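Robot Arm in a Home Kitchen: The House Rules I Go By

I get more mail about the arm than about my bread, so let's do it properly! I set mine up with the folks at Zadby in September, and I've been scribbling rules on the back of a calendar ever since.

First up, clean the fingers like you'd clean a knife. Mine get wiped before and after every job, down around the screws and pivots too, where flour loves to hide. Use a damp cloth with a drop of dish soap, then a dry one - never spray right at the joints.

Keep one board for the arm and one for you. Raw chicken doesn't go anywhere near the arm's board at my place (I'm strict about that one). Boards with a handle slot are great to practice on, but go slowly. A finger in a slot can lift the board or lever it, and you want to be watching when you find out which.

Leave a gap between things. I like 2 inches of bare table between the board and the tray, and I keep mugs and glasses off that table completely. Plain matte surfaces are easier on everybody, the arm included.

Set the speed low and leave it low. Cosent prints a slow setting in their starter sheet and I still haven't gone above it, not even for putting away trays. Long sleeves get rolled up, hair gets tied back, and kids under 13 stay on the other side of the counter while it's powered on.

Know where your stop button is! Mine sits by the fridge, and I press it every Sunday before I start, just to be sure it works. If you have to lean over the arm to reach yours, move it.

And write down what you changed - grip, speed, where the tray goes. I keep 8 lines per page, a line per job, and it's saved me plenty of head-scratching.

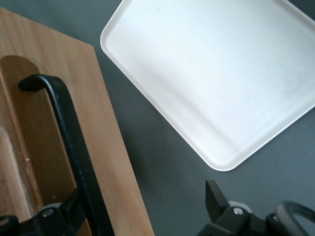
El Ouafi wrote in to say the stop button ought to be tested with the arm moving as well, at its slowest speed, and that a second button at the other end of the counter is worth the trouble.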